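Home Products Scoreboards Video Displays Support Contact

Kneath 61 Outfield Video Board

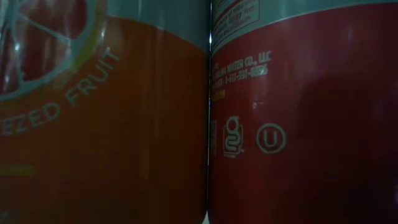
The Kneath 61 is a single-face LED video board for minor league and college baseball parks. It shows live video, replays, lineups and sponsor spots, and it can be split so that the line score stays on screen while other content plays. The board is built by Dostwood and sold with the Esix control desk.

Construction

The face is made up of 7 cabinets on a galvanized steel frame. Modules are removed from the front, so no catwalk is needed behind the wall. Power and data enter at the lower left cabinet. Footings are not included and must be designed by a local engineer.

Control and content approval

Esix runs on one workstation in the press box. Each clip is loaded to a holding folder and cannot go to air until a second user has played it through to the end and released it. The log keeps the last 1000 entries, with the name of the user who released each clip. A blackout key on the desk clears the video area and leaves the score up.

Two-user approval is on by default. It can be turned off by an administrator, but not during a game.

Service

Clean the fan filters every 3000 operating hours. Order spare modules from the same production batch as the board, or the color will not match. Orders for opening day should be placed by September.

Installation at Tornthorpe was managed by Gwilym Mostyn. Training for press box staff is booked through Beca Meredith.

Related items
Esix Control Desk
Kneath Pitch Clock, Pair
Dostwood Line Score Panel
Press Box Audio Switcher
Spare Module Kit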